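To: Demirtaş, small grants desk
From: Remzi Ekinci, Fluldale shared kitchen
Date: 2026-04-12
Re: Progress on the cutlery and small wares line

You asked for a page on how the small wares money is being spent, and whether "chopsticks, sorting of" was a real budget entry. It was. I typed it myself. It covers going through every drawer, tin and jar in the kitchen, pairing what can be paired, and buying replacements for the rest before the supper evenings start again in May.

### Where the money stands

The line is 2967 in total. Of that, 900 has gone on the drawer units from Osovitz, which arrived with one runner fitted upside down and instructions that assumed we would find this interesting. A further 90 went on drawer liners. Everything else is unspent and will stay that way until the sorting is done, on the theory that we should know what we own before we buy more of it.

The old arrangement, for anyone who never had the pleasure, was a tall tin by the rice cooker. You reached in, pulled out two, and ate with whatever you got. People developed opinions about this. One regular has brought her own pair in a sock since the winter.

### What is being sorted

The method is simple. A handful comes out of the tin, goes down on the table side by side, tips all facing the same way, and gets looked at. Partners are pulled together if they exist. The process is slow because people keep stopping to say they remember a particular one.
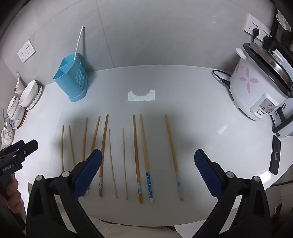

*Ten from the tin, tips to the wall. The two orange-brown ones with the patterned bands look like relatives.*

That batch is a fair sample of the problem. The thin, plain wooden ones are the easy part, in that any plain one will go with any other plain one if you don't look hard, though one of these has a slight bend to it and I would not wish it on a guest. The decorated ones are where the hours go. A bright blue handle with small white motifs is a fine thing to own two of. A patterned sleeve in bluish gray is also a fine thing to own two of. When you hold one of each, you have a conversation piece.

We agreed on some rules early, mostly to stop the arguing:

- Same color, same length and same band counts as a pair.
- Same color and a similar band counts as a pair if they are used by someone who isn't fussy.
- Bent ones go to the plant shelf, where the tomatoes can have them.
- Singles with a nice handle are kept in a jar for one month, in case the other half is behind something.

The last rule is sentimental and I voted against it. The jar is already full.

### Handles

The decorated handles deserve their own paragraph, if only to explain the time sheet. Brusari, who supplied our bowls, also sells chopsticks in sets, and I had hoped to replace the lot in one order and be finished by lunch. This proposal was not popular. There is strong feeling in the kitchen for the painted ones, and I have been asked to report that feeling to you, so consider it reported.

My own position has softened a little. Some of the printing is more cheerful than anything in the catalog, and I say this as the person who wanted the catalog. 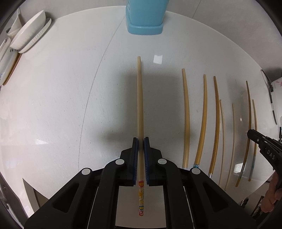 *Red at both ends of the pattern, with yellow flower-like shapes between. Partner wanted.*

Finding a match for a handle like that would be worth a small ceremony. Failing that, it goes into the jar, which as noted is full, and we will need a second jar. I am not requesting funds for the second jar.

### What has gone less well

The drawer inserts are too short. They fit forks and spoons perfectly and leave the longer chopsticks lying at a slant across the divider. Osovitz has offered to exchange 2 of them and I have accepted, though the form they sent wants a photograph of the "fault," and the fault is that I measured the forks.

Labels are also behind. We tried paper ones on the drawer fronts and the steam from the rice cooker had them off by the weekend. The next attempt will be paint.

### Next steps

1. Finish the tin, then the two jars over the sink that everyone has agreed to forget.
2. Swap the short inserts.
3. Order plain sets from Brusari to fill the gaps, in one length only.
4. Move the rice cooker away from the labels, or the labels away from the rice cooker.

I would like your approval for item 3 before the supper evenings, as delivery is slow and the sock option does not scale. The receipts for the drawers and liners are in the usual folder, filed under C for chopsticks after some debate.

Remzi Ekinci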